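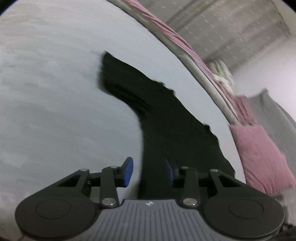
Blue-padded jaws open at the edge of a length of black fabric, Toltby.

The Relano open day at Toltby was sold to us as a morning on good practice in household handling. I went because the rules for this sort of work are thin, and because the invitation promised we could read the firm's own. We could, for as long as it took to drink a coffee. The copies were collected afterwards.

The rule book is called Arum and runs to 8 pages. Four of them are definitions. I don't mind definitions, but "garment at rest" gets half a page and "stop" gets one line, which says that the operator shall stop when it is appropriate to do so. I asked who decides what is appropriate and was told that this comes up in training. The training notes weren't on the table.

The part on cloth is better. Jaws are to be open before they come near the fabric. The pads are to be checked for grit at the start of each shift. Dark items on a pale surface are preferred for beginners, and a folded edge should be taken before a loose one. All sensible, and all things a careful person would do anyway. What I wanted was a figure for how hard the jaws may close on a thin knit, and there isn't one. "Firmly but without damage" is the wording. Try auditing that.

Then there is the matter of the log. Relano says 700 handling runs have been checked against Arum, with 2 breaches found. That is a very good record, or else a very forgiving checklist. The checks are done by the same team that does the runs. A visitor from Bergmann, who make fastenings and had no reason to be rude, asked whether an outside checker had ever been in. The reply was that this is planned for September. It didn't come with a year.

I'll give them credit for two things. They let us stand close enough to see what was going on, and when a run was called off they wrote it down in front of us with the reason. Plenty of places would have moved us along to the sandwiches.

If you are thinking of going to the next one, ask for Arum in advance and read page 6, on reporting, before you set off. Parking is behind the main building and the signs for it are poor.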